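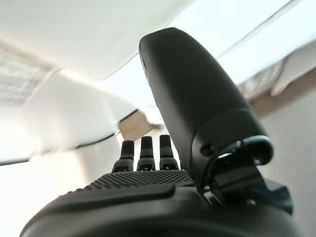 *Fig. 1 – Black hand, three fingers up, dotted pad on the palm.*

## 4. Setting up the watering timer

Right, on to the fun bit! I've fitted the Nernon timer on three gardens now (mine, my sister's and Vasanthi Uddin's up the hill) and it goes the same way each time. Set aside an afternoon the first time and make a pot of tea.

1. Turn the outside tap off and unscrew whatever hose is on it. Have a bucket ready, you'll get a bit of a dribble.
2. Push the rubber washer into the top of the timer, flat side up.
3. Screw the timer on by hand until it stops, then give it one more quarter turn. No spanner, please.
4. Slide the battery drawer out, put in fresh batteries and slide it back until it clicks.
5. Hold down **SET** until the clock flashes, then put the time in with the arrows. It's a 24-hour clock.
6. Press **SET** again for the start time. I have mine at 20:00 in summer.
7. Press it once more for the run time and choose 12 minutes to begin with. You can go up later if the beans look sorry for themselves.
8. Open the tap fully and press **RUN** to try it.

**Note:** The screen goes to sleep very quickly. Any button wakes it up, and you won't lose your settings.

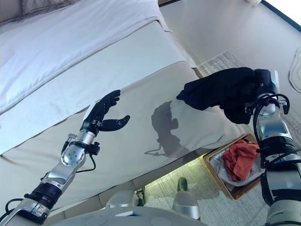 *Fig. 2 – Left hand held open, silver wrist and black forearm collar.*

### If it drips

Mine dripped like mad at first and I was all ready to send it back – then I found the old washer still stuck up inside the tap! Pick it out with a teaspoon handle and go back to step 2. If it still drips, wind some plumber's tape round the tap thread, clockwise.

**Caution:** Bring the timer indoors before the first frost. Pranab left his out over winter and the casing split right down the side. I take the batteries out as well and put mine away in the shed tin until May.

Drip hose comes next, in section 5, so leave the end cap off for now.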